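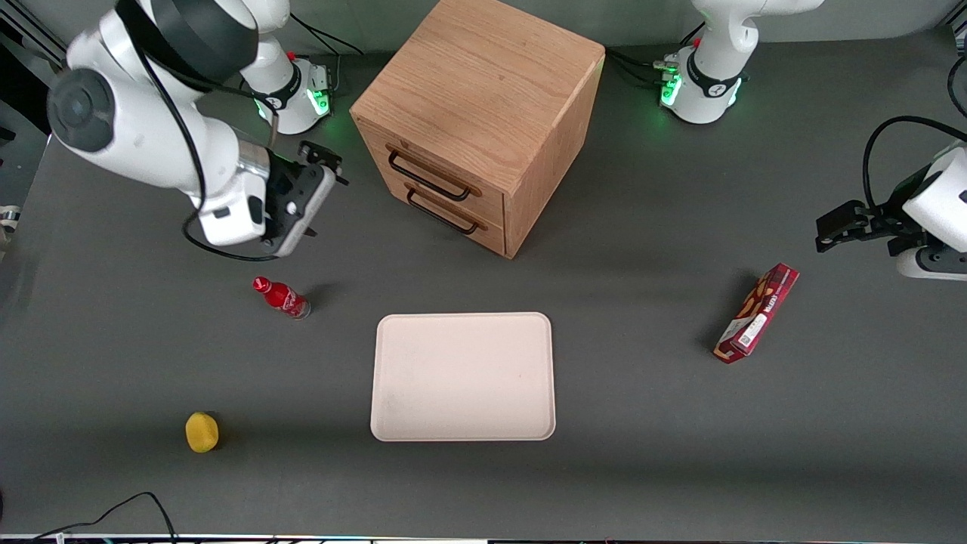

Main page Topics Workplaces Recent changes Log in
Search this site Go

Bench automation at Drimeck

Bench automation at Drimeck is the use of two-arm robot stations for sorting and putting away small household goods at the company's returns site in Barajas. The first stations were installed in November by Zurkumitz, which also supplies the control software, Fover. The site employs 198 people, most of them on the sorting floor.

Layout

A station consists of two arms mounted at the back of a flat table, each fitted with a parallel gripper. Goods such as bottles, boxed snacks and small soft items are picked from the tabletop one at a time. Trays and drawer units are used as storage points. Drawers with bar handles are preferred because a two-finger gripper can hook or clamp the bar. 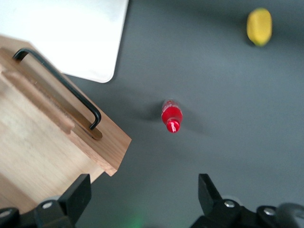 Position and angle affect the choice of grip. An item lying on its side is normally taken across its narrow dimension, and items close to a drawer unit are approached from the open side of the table.

Effects on staff

Before the change, sorters worked standing and handled each item by hand. Under the present arrangement one operator oversees a group of stations, clears failed picks and resets the tables. Drimeck retrained 301 hours' worth of shift time in the first stage, and the job title "sorter" was replaced by "station operator" on a higher pay grade.

Lifting has decreased, while screen work has increased. Operators have objected to the pace of alerts and to the loss of conversation between benches. Shift rotation was revised in response, and alert limits are now set by the operator on duty.

Related articles
Drawer handling
Parallel gripper
Job rotation
Fover (software)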